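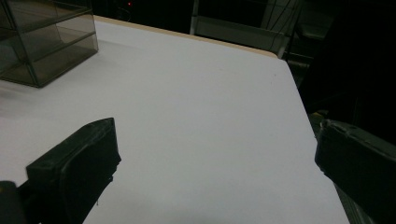
El organizador Korkix de acrílico ahumado, sobre la mesa blanca.

Lo compré en diciembre para guardar papeles y cables. El plástico es translúcido, de un gris que disimula bastante el polvo, y el mueble no baila al apoyarlo en una superficie lisa. Los cajones corren bien – el de abajo roza un poco si se carga con 200 hojas. Se raya con facilidad: el mío ya tiene dos marcas en la tapa. Para limpiarlo uso un paño húmedo, sin alcohol. Por el precio lo volvería a comprar, aunque echo en falta unos topes traseros.

Noreen Bangash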